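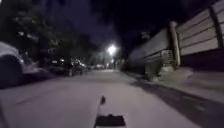
The main lane at the Vorkis grounds after dark, with parked cars and trees along the left side.

Report on the Evening Visit to the Vorkis Grounds
December 17, 2019

The Grostis Association for Public Grounds paid an evening visit to Vorkis at the invitation of the site management. The party numbered 13 and was received at the gatehouse by Tapio Leinonen, head of grounds, who accompanied the members for the whole of the visit. The purpose was to see the paving and lighting of the main lane in use at night, the association having toured the same ground by daylight in September.

Members will recall that the September report raised three matters: the surface of the lane, the spacing of the lamps, and the condition of the trees that overhang the parking places. Each was taken up again, and the findings are set out in the order in which the party walked.

The lane

The main lane was rebuilt by the contractor Karaca and runs for 269 meters from the gatehouse to the turning circle. It is wide and paved in a light grey finish. Mr. Leinonen explained that the pale color was chosen at the design stage in order to reduce the number of lamps needed. Under the present lighting the surface looks almost white, with a slight lilac cast that several members remarked upon. The near part of the lane is evenly lit, and the party walked it without hand lamps.

The paving is smooth. A faint diagonal seam or crack can be made out on the left, and there was some discussion as to whether it follows a joint in the base layer or has opened since the work was finished. Mr. Leinonen undertook to have it examined in the spring, when the ground can be opened without risk of frost damage. The association has asked to be sent the result.

One member asked about winter gritting. Dark grit was used in the first winter and left the surface looking dirty until well after the thaw. A lighter stone has been ordered from Traltine for the coming season. The price is higher, and management has agreed to it for one winter before making a longer commitment.

Lighting

Looking down the lane from the gatehouse end, the eye is drawn to a bright street lamp in the distance, which throws a marked halo into the sky. Opinion in the party was divided on this lamp. Some members found it a helpful point to walk toward. Others considered it too strong for its position and felt that it made the darkness beneath the trees seem deeper. Mr. Leinonen noted that residents of the neighboring street had made the same complaint, and that a shield for the lamp head is under consideration.

The association's view, agreed on site, is that a shield should be tried before any change is made to the lamp itself. A temporary fitting would be enough to settle the question. It was further suggested that the readings taken at ground level by Karaca on completion be repeated, as the trees have put on growth in the meantime.

Trees and parking

Parking is permitted along the left side of the lane, where the curb separates the paving from a darker strip of ground. Cars were parked there on the evening of the visit, with others farther down beneath the trees. The light-colored car nearer the gatehouse was easy to see. Those farther along showed mainly as dark shapes with small glints on the roofs and windows, and members who had driven to the site agreed that they would take care when opening a door on that side.

The trees themselves are a considerable asset. They stand close together and their canopies reach out over the left side of the lane, the leaves taking on a greenish tone where the light falls on them. The planting is older than the lane, and the line of the paving was moved during design to keep clear of the roots. The daylight visit gave little idea of how much the foliage closes in the lane at night, and the September recommendation that no pruning be carried out is therefore withdrawn. In its place the association recommends a light lifting of the lower branches above the parking places, to be done by hand and under the supervision of the grounds office.

Mr. Leinonen was in general agreement. He pointed out that the nesting season limits the dates on which such work can be done and that the contract for tree care is due for renewal – the two will be considered together.

Discussion

The party then returned to the gatehouse, where coffee was served and the drawings for the second phase were laid out. This phase will continue the lane beyond the turning circle to the lower gate. The same paving is proposed. The association asked that the lamps in the new section be placed on the side opposite the trees, and that the position of the parking places be fixed only after an evening inspection similar to this one.

A copy of the drawings has been deposited in the association's office, where members may consult it during opening hours. Written comments on the second phase should reach the office before the next general meeting.

The association records its thanks to Mr. Leinonen and to the gatehouse staff at Vorkis for their hospitality and for keeping the building open beyond the usual time.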